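In praise of the coloured sleeve

I have strong feelings about hex keys, and I've had them ever since I put together a Mimolell bookcase at eleven at night with one bare, greasy key that kept vanishing into the carpet. So hear me out. Colour belongs on tools, and lots of it!

For years the thinking went the other way. Serious tools were black or silver, and anything orange or blue was for kids or for people who hung one picture a year. My uncle in Tallanham had a drawer full of plain black keys and he'd hold each one up to the window, squinting, then try it in the bolt, swear, and go back for another. He thought this was skill. I think it was a waste of a good Saturday-sized chunk of his life, and he'd have loved a colour he could grab without his glasses.

Wiebke Harms, who taught the evening repair course I took in August, disagreed with me about nearly everything except this. She had wrapped her own keys in tape years before she bought a set with sleeves, and she could name the size from across the bench. After 2 weeks so could I. Your hand learns "orange" much faster than it learns a number stamped on the side of a shaft (and those numbers wear off, don't they?).

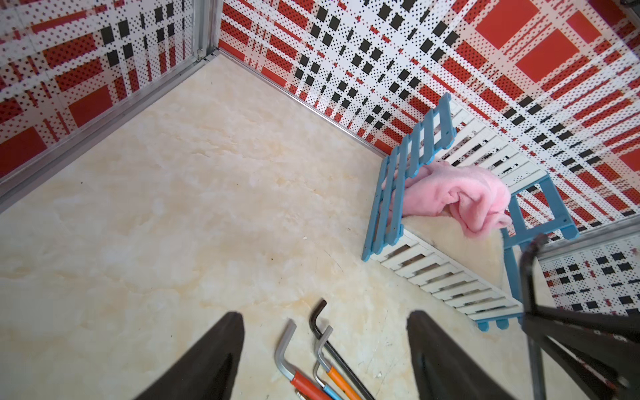 I'll admit the plain black key still has its place. I keep one for the long reach, and there's something lovely about the bare metal when you're turning it slowly and can feel the bolt start to bite. A mixed set suits me fine. What I can't stand is the neat matching row in a plastic holder that cracks the first time you pull a key out in the cold.

So buy the bright ones, or get out the tape and colour your own. Mine live in an old biscuit tin by the back door, and I can find the one I want before the kettle's boiled.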